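Speaker notes: Buying a used convertible without regretting it
Wednesday evening talk, Rircombe Motor Club
Speaker: Stavros Lazaridis

Opening

Thank the club for having me back. Mention that the slides will go up on the club page, so there is no need to write everything down.

I have owned nine convertibles over the years. Two of them were bad buys, and both times the engine was fine. The trouble was in the roof and in the floor. Most of tonight is about those two places.

Ask for a show of hands: who has a soft top now, who has a folding hardtop, who is still looking. Adjust the pace to suit. If most people already own one, shorten the part on viewing and spend more time on care.

The roof, fabric first

Start with the outside of the cloth. Run a hand along the folds where the roof creases when it goes down. Wear shows up there long before it shows on the flat panels. Faded cloth can be re-dyed at home over a weekend. Thin cloth can't be saved, and a new hood with fitting costs real money even on a small car.

Then the stitching. Look at the seams above the side windows and pull gently on either side. If you can see daylight through the needle holes from inside the car, budget for a hood.
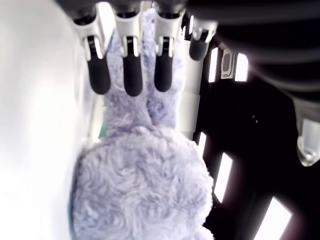
Rear windows come in two kinds, plastic and heated glass. A plastic window that has gone yellow can sometimes be polished back, but a cracked one has to be replaced. With glass, check the bond to the fabric all the way around. Press from the inside with a flat palm. The edge should not move at all.

Seals next. Close the roof and shut a strip of paper in each door, then try to pull it out. You want some drag. If it slides free, the seal is flat or the window is out of adjustment. Window adjustment is cheap. Seals for older cars can be hard to find, so check before you agree on a price.

The roof, moving parts

Ask the seller to run the roof down and up twice with the engine on. The first run shows whether it works. The second shows whether the pump is tired. Listen for a change in pitch near the end of travel.

Check the fluid level in the pump if you can get to it. On many cars it sits behind the trunk trim. A stain on the carpet below it means a leaking line or ram.

Folding hardtops add more motors, more switches and more wiring. They are quieter on the highway and they lock up better. They also take most of the trunk. Bring the bags you travel with to the viewing and try them with the roof down. Tamer Hamdan did this at a dealer and walked away from a car he had already settled on.

What to bring to a viewing:

A flashlight and a small mirror

A strip of paper for the door seals

A bottle of water for the drain channels

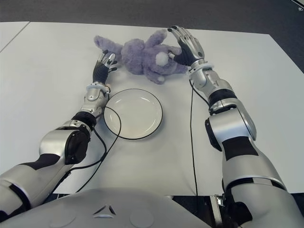 Drains and floors

Pause here and take a drink. This is the longest section.

Every convertible lets in some water and is built to let it out again. There are channels along the edge of the roof and drain tubes running down behind the seats. Leaves and grit block the tubes, the water backs up, and it ends up under the carpet.

Pour a little water into each channel and look under the car. It should come out within a few seconds. If it doesn't, get your fingers under the carpet behind the front seats. The top of the carpet can feel dry while the foam below is soaked.

On a lot of cars there is a control unit on the floor or under a seat. The worst of my bad buys had one sitting in water, and the repair came to more than the discount I had been so pleased with.

To clear a tube, use soft trimmer line and go slowly. Don't use compressed air. It can pop the tube off its fitting inside the body, and then the water has nowhere to go but the sill.

Body flex

Drive over a rough road at low speed with the roof up, then with it down. Some shake through the windshield frame is normal. Doors that rattle or catch on the latch afterward are a warning. Check the sills for fresh underseal.

Price

A worn hood is a fair reason to ask for money off. I once got 400 dollars off for a split seam and was happy with that. Get a quote from a trim shop first and take it with you.

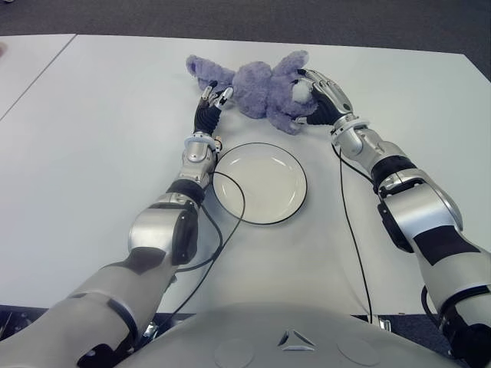

Guangming Yao disagrees with me on that last point. His view is that a seller who sees a written quote digs in, and that it is better to name one figure for the whole car and stay quiet. He has bought well that way, so mention both methods and let people choose.

Questions

Likely to come up: winter storage. Roof up, clean and dry, windows open a crack if the garage is secure. Never fold a wet roof and leave it.

Also likely: fabric cleaners. Plain water and a soft brush do most of it. Reproof once a year, in June if the weather is settled.

If the hall needs to close up, take the remaining questions in the parking lot. My car will be there with the trunk trim off for anyone who wants to look at the pump.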